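The Green Coat

My sister Agata has a rule about suitcases, and the rule is that I'm not allowed to pack them. She made it up the summer I put a jar of plum jam in with her church shoes. So when she called at six in the morning from the station at Pruvotdale and said, "I forgot the coat, can you fold it and bring it, and please don't be creative," I knew how much it cost her to ask.

I had 40 minutes before the bus. I was in my socks. I hadn't had coffee.

You have to understand about the coat. It was our mother's, sort of. She bought it in Tiditz one February, in a shop that sold mostly lamps, and she wore it for exactly one winter before she decided it made her look like a retired general. After that it went to Agata, then to me, then back to Agata after what we still call the Incident, and for years now it has lived on her side of the closet, where I visit it. It's got these little silver beads all over the pockets. I used to count them in church when I was supposed to be praying.

Anyway, I got it off the hanger and put it down on her bed, right on top of the leafy duvet she won't let me sit on. 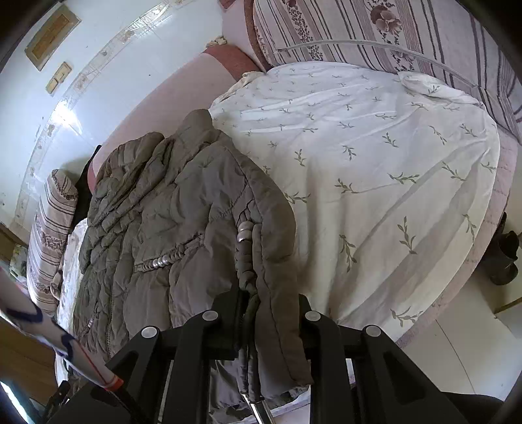

The thing about a puffy coat is that it has opinions. You flatten one half and the other half fills up with air and looks at you. I pressed down on the sleeves. I leaned on the hood with my elbow. I called Ayantu Endale across the hall, because Ayantu used to work at the dry cleaner's on Phuthong Street and can fold a fitted sheet into something you could mail.

"It's six in the morning," she said.

"I know, but it's the coat."

"The general's coat?"

"Yes!"

"Zip it first," she said, and I could hear her filling a kettle. "Then sleeves in. Then you start at the bottom and go slow, and you push the air out ahead of you like you're rolling up a tube of toothpaste. Don't start from the hood. People always start from the hood."

I had been about to start from the hood.

So I zipped it, and while I was zipping it I checked the pockets, which I swear was just good manners. You don't hand somebody a coat with old tissues in it. The first pocket had a peppermint. The second one had a bus ticket, so soft it was nearly cloth. And in the third, way down in the corner where the lining's gone thin, there was a piece of paper folded up as small as a stamp.

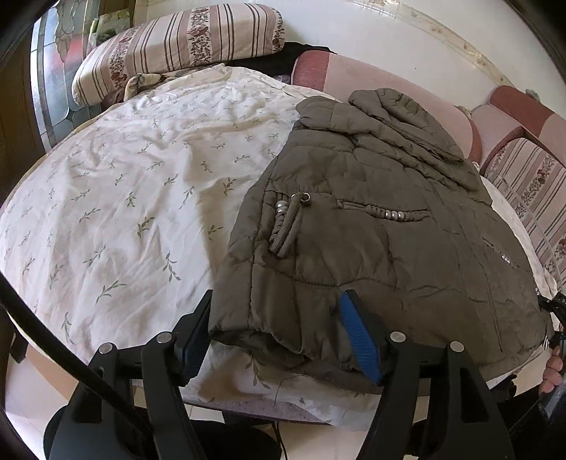
I sat down on the floor to open it. (Not on the duvet. I do listen.)

It was a receipt from the lamp shop. The coat had cost 936, which back then was most of a month's rent, and my mother had told all of us, my father included, that she'd gotten it for next to nothing because a button was missing. It doesn't even have buttons! I don't know how we went all those years without one of us noticing that.

On the back she'd written a list in pencil. Eggs. Thread. Stamps. Call the school about Agata's cough. And then at the bottom, underlined twice, in the handwriting she used for telling herself off: Keep it. You like it.

Well, I stayed there on the floor a while. I could hear Ayantu on the phone saying, "Are you rolling? It's gone quiet, are you rolling?" and I said yes, I was rolling, and then I got up and did it so it wouldn't be a lie.

She was right about the toothpaste. I went slow, from the bottom, and the air sighed out in front of my hands and the whole big stubborn thing got smaller and smaller. It sprang open on me twice. The third time I held my breath, tucked the end under, and took my hands away very gently, as if I were leaving a baby.

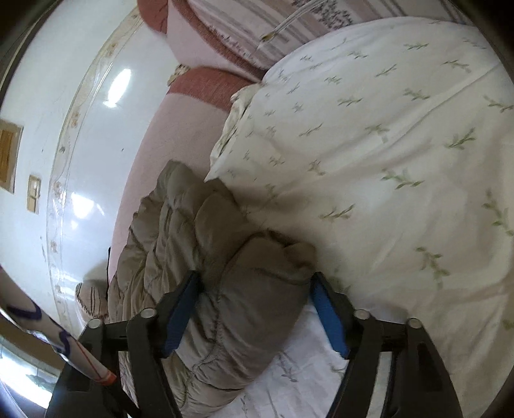

I had 3 minutes left. I found a shopping bag, I found one boot and then the other, and I ran down Stitance Hill with my laces flapping and the coat under my arm.

Agata was standing by the ticket window with her big gray suitcase open on a bench, ready for me. She took the bag and looked inside, and I watched her face get ready to be disappointed and then not know what to do.

"You rolled it," she said.

"Ayantu talked me through it."

"It's good." She pressed it with one finger. "It's really tight. Did you check the pockets?"

I'd thought about that the whole way down the hill. The receipt was in my glove, against my palm, and I could feel the corner of it. She was going away for a year and I was going home to an apartment with a lot of room in the closet.

"There was a peppermint," I said. "I ate it."

She laughed and called me disgusting, and then they announced her train and we both had to sit on the suitcase to get it closed. I was holding the strap with my left hand. With the other one I got the paper out of my glove and slid it into the side pocket, where she keeps her toothbrush, so she'd find it that night.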